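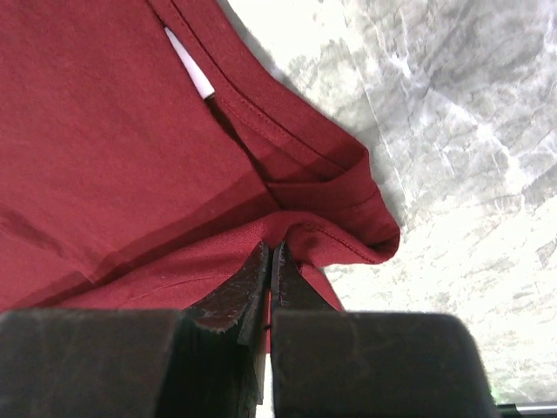 Wrist camera view: red t-shirt held between the gripper pads.

Emov Textile Handling Cell

Demonstration and Visitor Program

The Emov Textile Handling Cell is a single-arm work station for picking up, spreading and folding soft goods. It is built by Conton for laundries, garment rental companies and returns departments that handle mixed clothing in small lots. The cell may be seen at work at the Conton demonstration room in Wokura, where visitors are received by appointment and at the open days held each March.

Search this site Enter keyword or part no. Go

What the cell does

Clothing is difficult to handle by machine. A shirt dropped on a table never lies the same way twice, and its hems, cuffs and neckband may be hidden under other layers. The Emov cell works from a two-finger gripper and a small camera carried at the wrist. The camera stays close to the cloth throughout the cycle, so the control software has a near view of edges and seams at the moment the fingers close.

The cell is supplied with four standard work programs:

Pick. One garment is gripped and lifted from the work surface.
Spread. The garment is regripped along an edge and drawn out.
Fold. The garment is folded to a size set by the operator.
Place. The folded garment is set down on a stack or an outgoing conveyor.

Programs may be run singly or in order. Customers who already have folding equipment often take the cell with Pick and Place only, and the remaining programs can be added later under the same license.

The gripper

The fingers carry replaceable jaw pads. Pad wear depends on the cloth handled, and heavy denim and terry shorten pad life considerably. Pads are changed by hand with the arm in the service position, and the procedure is shown during every demonstration. Pads are sold in sets of 8.

Grip force is set by fabric class. Jersey knits, which include most t-shirts, are handled in the light class. Visitors wishing to see a heavier class should mention this when booking, as the change calls for a short setup period between runs.

The fingers close on a small fold of cloth. Garments with metal trim, loose beading or pleats are outside the present scope of the cell and will not be run at a demonstration.

Specifications

Model: Emov 1101
Arms: one
Gripper: two-finger, parallel closing, replaceable pads
Camera: wrist mounted, color
Work surface: 1000 mm square, supplied by Conton or by the customer
Garment types: t-shirts, polo shirts, hand towels, pillowcases, light trousers
Fabric classes: light, medium, heavy
Control cabinet: floor standing, with operator screen
Operator language: English; other languages on request

A smooth, level surface of any color may be used. Highly polished metal should be avoided, as reflections can disturb the camera. The customer's own table may be inspected before an order is placed.

What visitors see

A demonstration lasts around 40 minutes. It begins with a short safety talk, followed by a run of the Pick program on garments supplied by Conton. The wrist camera view is shown on a large screen beside the cell, and visitors are encouraged to watch this screen during the grip, when the arm itself may block their view of the cloth.

The second part of the visit is given to the visitor's own garments. These should be clean and dry, and should be of the kind the visitor expects to process in daily work. Garments are returned at the end of the session. Conton accepts no liability for items of special value and asks that none be brought.

Missed grips are left in the demonstration. When the fingers close without holding cloth, the operator allows the cell to try again under its own program and steps in only if the cycle stops. A printed log of the session, listing each attempt and its result, is given to the visitor on leaving.

Demonstrations are led by Ermira Gashi, Applications Engineer. Questions on installation, floor loading and power supply are answered by Doina Dumitrescu of the Projects Office, who attends all open days and may be asked to join private visits.

Open days

Open days are intended for visitors who wish to see the equipment before arranging a private session. The cell is run at set times through the morning and afternoon. Staff from Petridis, which supplies conveyors and stacking tables for use with the cell, are also present. Own garments are not run on open days.

Schools and technical colleges are welcome. Group leaders should write in advance to Hortensia Mamani, Visitor Program, stating the size of the group and the age of the students. Students under 16 must be accompanied by a teacher at all times.

Conditions of visit

Visitors must remain behind the yellow line while the arm is powered. Scarves, lanyards and loose sleeves are to be secured before entering the room. Photography is allowed from the visitor area, except of the open control cabinet. Visitors with limited mobility are asked to use the side entrance, which has level access.

Private sessions may be moved once without charge. A session missed without notice will be rescheduled at the discretion of the Visitor Program.

Ordering and trial use

After a demonstration, a written quotation is issued on request. Companies may also apply for a trial placement, under which a cell is installed at the customer's site for an agreed period with one work program enabled. Trial placements include installation, operator training and one set of spare pads. Applications are reviewed by Pauline Sedgwick, Head of Sales, and should state the garment types, the expected daily volume and the space available.

Spare parts and pads may be ordered through the Parts Desk. Please quote the model number and the serial number shown on the inside of the cabinet door.

Page last revised 30 August 2020

Contact | Parts Desk | Visitor Program | Terms of Sale | © Conton. All rights reserved. | Back to top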